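Rendis Throws and Small Rugs: Questions We Get a Lot

How do I wash a fringed throw without ending up with a bird's nest?
Put it in a mesh bag, close the bag, and wash it cold on the gentlest setting you have. If the fringe is long (our Arroyo throw is the usual suspect), gather it into loose bunches first and tie each one with a bit of cotton string. It takes a few minutes and it's a nice job to do in front of the TV!

Can it go in the dryer?
Please don't. Lay it flat on a towel and give it a full 24 hours, longer if your house runs damp in February like ours in Sostthorpe does. Turn it over once, whenever you happen to remember.

The fringe has gone flat and stringy. Is it ruined?
Almost never, so don't give up on it! Hold the throw up by one side, give it a few good gentle shakes, and then comb the strands with your fingers, working from the tips back toward the edge. A wide-tooth comb is fine for stubborn bits. Brushes tend to pull.

My white one has turned a little yellow.
White does that when it's stored in plastic, or in a sunny spot. A long cool soak with a mild soap usually brings it most of the way back. Skip the bleach, which makes the strands brittle.

One strand is much longer than the others. Can I cut it?
Yes, as long as it's only fringe. Lay it down, smooth it out, and snip it level. If it seems to be coming out of the body of the throw, leave it be and write to us.

Do you do repairs?
We do, at the Plivthorpe shop, and small ones are free if you still have your receipt. Drop it off clean, please, and we'll send a note when it's ready.

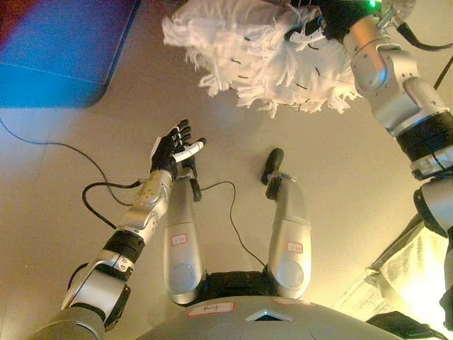

White fringe, held up off the floor.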